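3.2 What the front offices told us about closure notices

I should say up front that I came to this part of the study with a grudge. During the closures I had two kids at two schools in Arkholm, and on one Sunday night I got the same notice by text, email, robocall and a printed sheet stuffed in a backpack, each with a different reopening time. So when Zekov and I started sorting through the notices sent home by the school boards in the region, I was expecting a mess (and hoping for one, a bit).

We collected notices from 39 schools, covering the stretch from the first cancelled classes through to June. Seven of those schools couldn't give us anything beyond what was still sitting in a shared inbox, and we've kept them out of the timing comparison but left them in the wording one. The rest gave us whatever they had, in whatever shape it was in. One binder smelled strongly of oranges.

The wording was better than I'd feared. Most notices put the closure itself in the first two lines, and the ones that didn't tended to open with a paragraph of thanks to families, which is a lovely thing to read on a normal day and a maddening thing to read on your phone in a grocery lineup. Where things came apart was in the follow-ups. A school would send a clear first notice, then a correction, then a correction to the correction, and the third one would assume you'd read the other two. Parents in the Vakamen sessions brought this up again and again. Several had simply stopped opening anything with "update" in the subject line and were ringing a neighbour instead.

We coded each notice twice, a week apart, and argued over the ones that didn't match. The arguments were mostly about tone – is "we ask that families make arrangements" an instruction or a request? – and I lost more of them than I won. The sheet we ended up with has 43 items on it, which is too many, and if we did it over I'd fold the six tone items into a pair and go home earlier. All of the coding, and all of the group sessions, happened at the Aebischer building.

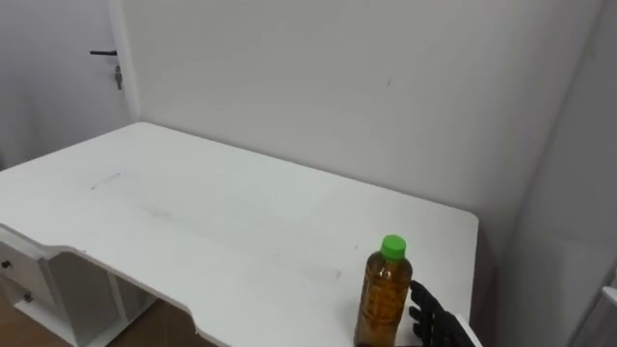
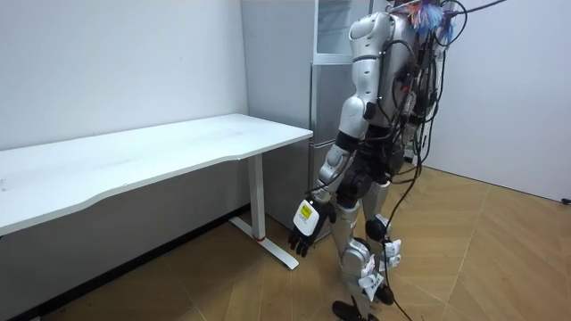 Figure 4. Two views at the long white desk, Aebischer building.

Timing is the part I'd most like other people to pick up. We had expected that the slow schools would be the big ones, with more people to sign off on every sentence. That didn't hold. The slowest notices in our set came from small schools where one person in the front office wrote the thing, translated it, sent it and then answered the phone about it. A larger school could hand the phones to somebody else. I don't want to lean on this too hard, given how patchy the records are for the first few days, but it showed up in the interviews as well, and the office staff weren't shy about it.

Translation deserves its own paper. Some schools held the English notice until every other version was ready, so that all families heard at the same moment. Others sent English right away and let the rest trail behind, in one case until after the closure had already begun. I went back and forth on which I'd have wanted. Parents who read only the later versions were pretty clear that they'd have taken an early one-line text in their own language over a polished full page the next morning, and a few said they'd have been happy with the word "closed" and a date.

We also asked parents to mark up one notice each in pen, crossing out whatever they hadn't needed. That got us 55 marked sheets, and the crossings-out are wonderfully blunt. Opening greetings went first, then links, then anything about the board's values. Almost everyone kept the phone number. I'll come back to the marked sheets in the next section, where we compare them with the staff's own edits of the same notices.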